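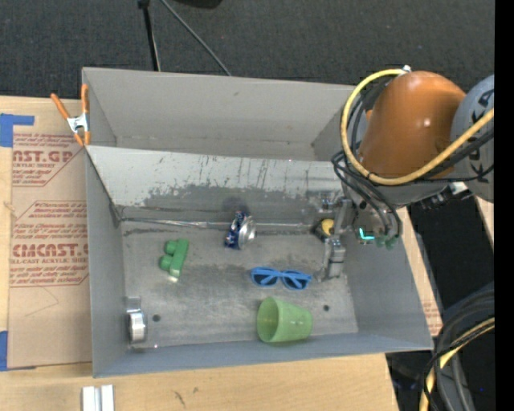 How to start sorting rubbish in a shared house

When I moved to Stollow I lived in a house with five other people and one bin. Everything went inside it: tins, tea bags, letters, broken glass. After some months we changed this, and the system we made is still working. I write down the steps so that other houses can try it.

Step 1. Read the rules of your own council

Rules are different from town to town. My friend Syafiqah Harahap moved only as far as Bandavon, and there she must keep glass apart, while we put it together with the metal. Look on the council website for the page with collection dates and print it. Ours hangs inside the cupboard door, at eye level.

Step 2. Choose the containers

You need one for food, one for paper and card, one for tins, plastic and glass (if your council allows them together), and one for the rest. They do not need to be expensive. We use two old storage boxes of 40 litres and a small pail with a lid for the food. The lid should close well, or in summer you will have flies.

Step 3. Write clear labels

Do not write only "recycling", as each person understands this word in a different way. Write the things themselves: "yoghurt pots, milk bottles, soup tins". In our house Mebrat Tilahun made the labels in three languages and after that there were far fewer mistakes.

Step 4. Rinse, but do not wash

A quick rinse is enough. I use the water which is left after washing the dishes. Leave drink cans to drain upside down for a few minutes. Before you crush them, check the council page again, because some places ask for cans to stay in their shape.

Step 5. Keep paper dry

Wet card is often refused. Flatten the boxes and take off the plastic tape. Pizza boxes with grease on them go to the rest; a clean lid can be torn off and kept with the paper.

Step 6. Agree who carries it out

We change the person every week. The containers go out after supper on the evening before collection and come back before 9 in the morning. In December the dates usually move, so look at the calendar again.

Batteries and light bulbs should never go in any of these containers. Keep them in a jar and take them to a shop which accepts them.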